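4.2 Hand data and the camera comparison

The gripper tests in 4.1 only tell us what each hand can do once it is already at the object. For the second half we needed to know what people do with their own hands when they wipe down bulky equipment, and whether our head camera sees enough of it to be worth training on. Same two grippers as before: the Olla (two fingers, parallel) and the Todach (three fingers, underactuated). Same arm, same controller settings unless noted.

Human clips were cut into single grasps by hand. A grasp starts when the fingers first touch and ends when they let go. We got 2556 grasps in total. Of these 1576 had both hands in view for the whole grasp, and 601 of those were what we call brace-and-wipe: one hand holds a fixed part of the machine, the other holds a cloth on a bar or handle. That is the case we care most about and also the one the Pearce benchmark leaves out completely. Pearce is tabletop only, so nothing in it needs a brace.

Labels were done in two passes. First pass marks the grasp type, second pass marks what the hand is closed on. Where the passes disagreed we went with the second. Not ideal, but the disagreements were mostly on cloth grasps, where the first pass tended to call everything a "power grasp" and move on.

Figure 2 is a brace-and-wipe grasp on a gym machine. The left fist is closed on the handle through a white towel, the right hand is wrapped around a square white post with the thumb over the front face. Two things matter for the grippers. First, the towel bunches out on both sides of the fist, so most of the handle is hidden from the head camera. Only a little chrome shows at one end. A planner that wants the handle axis from a single view has almost nothing to fit to. Second, the fingers of the bracing hand go around the far side of the post, so contact there has to be guessed. We do guess it, from the thumb and the wrist, and the error is larger than we would like.

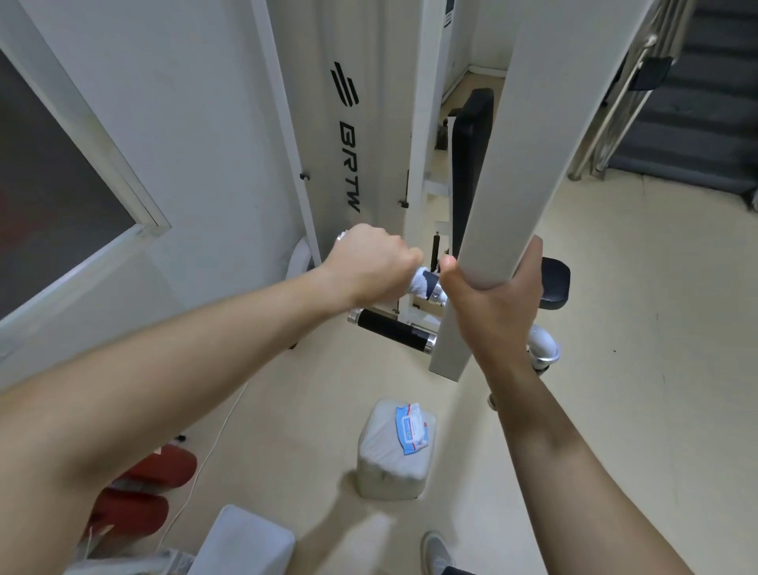 Figure 2. Brace-and-wipe grasp, head camera view. Left hand on the towel-covered handle, right hand on the post.

4.3 Mapping to the two grippers

Hand poses were mapped to gripper poses with the Trekano retargeting code, default weights. We changed one thing, the palm offset, which was set too short for the Todach and drove the palm into the post on nearly every replay.

Olla. Good on bare bars. On cloth-covered bars the parallel fingers close fine but the cloth slides out sideways once the arm starts to move. More closing force helps up to a point, then the cloth folds over the fingertip and the force reading is useless. Bracing on a square post is easy for it, flat on flat, as long as the post fits the stroke. When it does not fit there is no fallback.

Todach. Slower to close. Holds the cloth much better becuase the third finger traps the loose part against the palm. On the square post it is worse than we expected: the fingers wrap but the corners give point contacts, and the hand rotates slightly under load. A softer pad would probaly fix this. Not tested.

The controller made more difference than we planned for. With plain position control both grippers pushed off the bar at the start of each stroke. Switching the wiping arm to impedance control removed most of that, and after the switch the Olla's cloth slip was still there but came later in the stroke. The bracing arm stayed in position control throughout. Tried impedance on it once, the whole thing drifted, went back.

Camera. Head view alone is enough to find the machine and choose a brace point. It is not enough for the wiping hand, for the reason given with Figure 2. Adding a wrist camera on the wiping arm gave a usable view of the bar up to contact. After contact the cloth fills that view too, and from there we rely on joint torques only.

Limits. Replays used one towel type. Human hands also shift grip mid-stroke all the time and our cut rule splits those into separate grasps, so long wipes are under-counted in the numbers above. Re-cutting with a looser rule is planned, together with the soft pad test for the Todach.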